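2020-10-22

Dear Shiela,

Thank you for being so patient with me on this one. I know you asked for a page on how the Clemura snack table is coming along, and I have been putting it off because every time I sat down to write, something else had moved forward and I wanted to get that in too. So please forgive the length, and read it with a cup of something warm!

When the Todis grant came through, the plan was simple enough: work out a serving table for the tea hour that could be laid out the same way every time, with small portions, dishes that are easy to reach into, and a tray that looks like something you would put out for company. Of the 2,320 dollars you approved for this stage, most has gone to tableware and to the table itself, and there is still enough left to carry us comfortably into December. I will send the receipts separately, in order, which will be a first for me.

The table has been the nicest surprise. We went back and forth over the top for far too long (Asero had offered us a plain dark one, and it was a generous offer), but the white with the grey and brown marble veining is so much more cheerful, and it shows up crumbs right away, so wiping down gets done properly. The pale lavender-grey walls were my choice and I stand by them.

Trays took longer. Our first set was handsome and much too small, and we sent it back. The one we have settled on is a big grey-green tray with rounded corners and a pattern of thin brown branches and little pale blossoms. Everybody who has come by has said something kind about it, and it leaves enough room that the pieces can be spread out a bit and picked up one at a time. 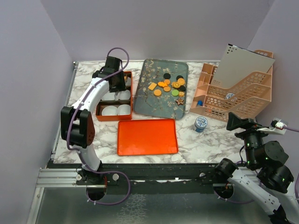
*The snack table during layout work, with white bowls in the compartment box and the cookie-like pieces on the blossom tray.*

The orange-red compartment box deserves a paragraph of its own, I think. We had been stacking the bowls in a cupboard and carrying them over in armfuls, and it was slow, and I was forever worrying about chips. Now the white bowls travel in the box, separated by the dark dividers, and the box goes on the left part of the table with the tray to its right. It is also a lovely bright color next to all that white, which I will admit was half the reason I picked it.

As for what goes on the tray, we are still playing with the mix. I like having a few dark round pieces among the orange and yellow ones, and the piece shaped like a citrus slice or a flower (we still argue about which) is everyone's favorite. The bow-like one comes second. For the next round I would like to try keeping each kind together in its own little group, and see whether that makes the tray easier to choose from.

So far we have held 21 practice layouts. The target in the proposal was 60, and I would rather tell you plainly that we are behind than dress it up. We lost 2 weeks waiting on the replacement tray, and then Belay needed the room for their own setup. The room is ours again now, and I have asked for longer sessions so that we can catch up.

Still to do before the next report: write out the layout on a single card in large print, settle the tray mix, and order spare bowls. I may also ask you about a second tray in the same pattern, if the money allows, but I'll wait until I have a proper price for you.

With warm thanks, as always, and do come and see it whenever you can get away.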